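**Lifetime memorial plan from Stergiou, worth it or not?**

### plainoatmeal

My mother died in November and the funeral home in Fokville handed us a folder on the way out. Inside was a brochure for the Stergiou "lifetime remembrance" plan. They scan the photos, transfer the old tapes, record a couple of family interviews and put it all on a private page that stays up "for as long as your family needs it." The quote came to $2,082.

My brother wants to sign. I keep getting stuck on the word lifetime. Whose? I asked on the phone and was told "the lifetime of the service," so they can shut it off whenever they like and still be keeping their promise. Has anyone here used them, or something like them?

### kettle_on_low

Sorry about your mom. I haven't used Stergiou but we did one of these for my dad through a place in Rustside. The scanning was fine. The page was up for 2 years, then the company got bought and we had a month to download everything. Half the captions my aunt had typed in didn't come along with the files.

I'd pay for scanning again. I wouldn't pay for the page.

### mossyporch

I'm going to disagree a little. We have a Stergiou page for my son. It loads, it looks decent, and my in-laws overseas leave notes on it every year on his birthday. I could never have set that up myself, not that winter. I could barely open mail. People on this board act like anyone who pays for help got fooled, and I don't love it.

### plainoatmeal

Fair enough, and I'm glad it works for your family. Did you get anything in writing on what happens if they close?

### mossyporch

There's a paragraph saying they'll "make reasonable efforts" to return the files. So no, not much. We do have the drive they mailed us.

### gravelroad9

"Reasonable efforts" means an email to an address you stopped using.

My questions for any of these outfits, in the order I'd ask them:

- Do I get the full-size scans, or the small ones they use on the page?
- Who owns the interview recordings?
- What does it cost to add a person later?

The last one got us. Adding my grandmother to my grandfather's page was nearly a second full fee. Same family, same photos, half of them with both people in the picture.

I also don't like the brochure in the funeral folder. You're tired, you feel guilty, and $2,000 seems small next to the casket. Somebody knows that.
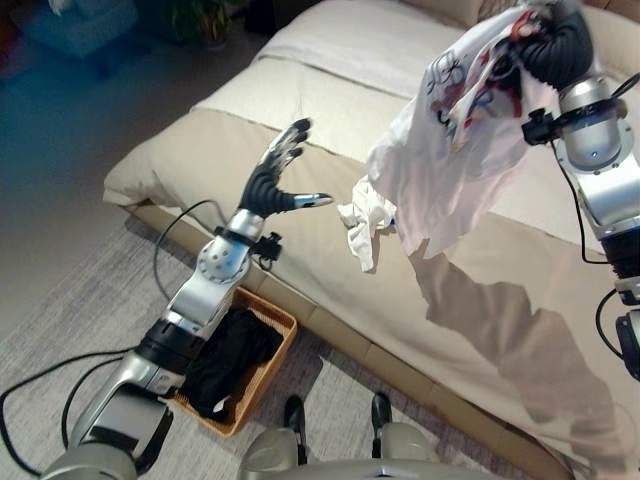
### kettle_on_low

The funeral home may be getting a cut, too. I have no proof for Fokville. I would ask them straight out and see how long the answer takes.

### tuesdaysoup

Can we talk about the interviews? That's the part I'd be most careful with. A stranger came and asked my sisters and me to "share a favorite lesson" Mom taught us. All three of us said things that sounded like greeting cards. The good stuff came out later in the kitchen, after she'd packed up, when my sister started in on the time Mom backed the car into the church sign and drove off.

A phone on the table would have caught it.

### mossyporch

Ours was different. The woman we had mostly kept quiet and let my husband talk. He hadn't said that much in months. So it depends on who they send you.

### tuesdaysoup

Right, and you don't get to pick. That's my problem with it at that price.

### gravelroad9

The library branch in Wiltgate has a tape transfer machine you can book for an afternoon. It's slow, it plays in real time, so bring a sandwich. I did 9 tapes over a few weeks. Most were of a parade. But there's one where my grandfather is off to the side telling my cousin how to hold a flashlight, and I would have missed it if somebody else had done the job.

### kettle_on_low

I tried that machine and it ate a tape. Make sure they show you how to load it.

### plainoatmeal

Update. I called Stergiou back and asked for scanning and tape transfer only, full-size files on a drive, no page. They said they don't break up the package. I said okay, then we'll pass. The next morning they called and it turned out they do break up the package.

I haven't said yes. My brother still wants somewhere people can leave notes, and after reading mossyporch's posts I understand that better than I did. We're going to try a few tapes in Wiltgate first. Does anyone know if the machine there takes the small camcorder ones?

### gravelroad9

Only with the adapter. Call ahead, it goes missing.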